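How does a class plan for a robot arm?

Buying a robot arm is a bit like getting a pet fish. You pay for the fish once, but you also need a tank, food and somewhere to put it all. If you only save up for the fish, you will be in trouble on the first day.

At Noltton School, the Grade 5 and 6 robot club started planning in November. Their teacher, Chaimae El-Sayed, asked them to write down everything they would need before anyone looked at a price.

What is a budget?

A budget is a plan for money. It has two sides. One side shows how much money you have. The other side shows what you want to spend it on. If the second side is bigger than the first, you have to change something.

The club had $300 for parts. That sounds like a lot, until you start writing the list.

What does a robot arm need?

A small arm can be made from plastic pieces that come out of a 3D printer. The plastic is the cheap part. The motors cost more. A motor sits at each joint, and a joint is a place where the arm bends, like your elbow. More joints mean more motors.

Then come the cables. Each motor needs power, and it needs messages telling it where to turn. Cables get tugged when the arm moves, so people who own robots often keep a few extra.

The arm also needs a place to work. A flat, steady table is best. A dark board on top of a white table makes it easy to see where the work area stops. You also need things for the arm to practise on, and these can be free. Look in the kitchen cupboard first. 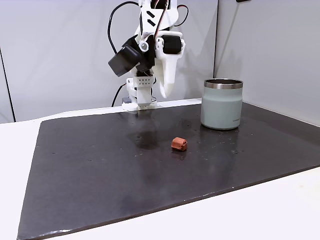
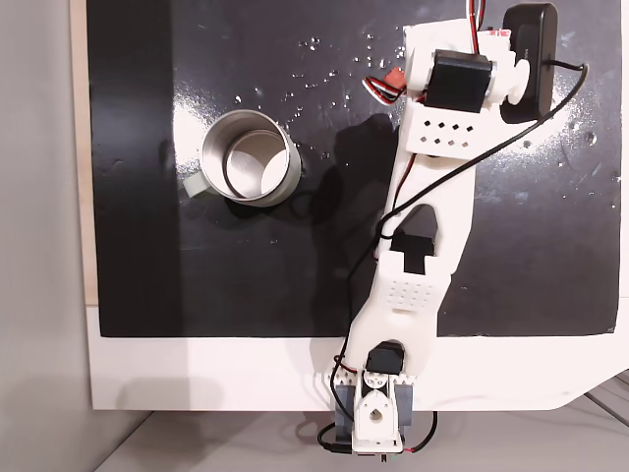 Both pictures: a white 3D-printed arm with black motors, and a dark board to work on. The tumbler is in the first picture and the cup with a handle is in the second.

Needs and wants

The club sorted its list into needs and wants. A need is something the robot can't work without. A want is something that would be nice.

Motors, cables and a power supply were needs. A second gripper in a different colour was a want. Kuo-hua Lui argued that a carrying case was a need, and the club talked about it for most of a lunch hour. In the end it went under wants — the arm was going to stay in one room.

The club also kept some money aside for repairs. They planned to buy 2 spare motors, and those took up a good part of the $300. It is not much fun to pay for something that sits in a drawer, but waiting weeks for a new part is worse.

Measure before you buy

Reiko Tanabe had the job of measuring. She checked the height of the shelf over the table and the distance to the power outlet. The arm would have fit on the table while it was folded, but it would have bumped the shelf when it reached up. The club picked a different table. That cost nothing.

Try it yourself

Choose a job for a robot arm, such as moving a cup. On a sheet of paper, write these headings and fill them in:

The job
The arm and its motors
Cables and power
The table or board
Things to practise on
Spare parts
Wants

Ask an adult to help you look up prices, and add them together. Then pretend you have $300. If you have gone over, start crossing out at the bottom of the list.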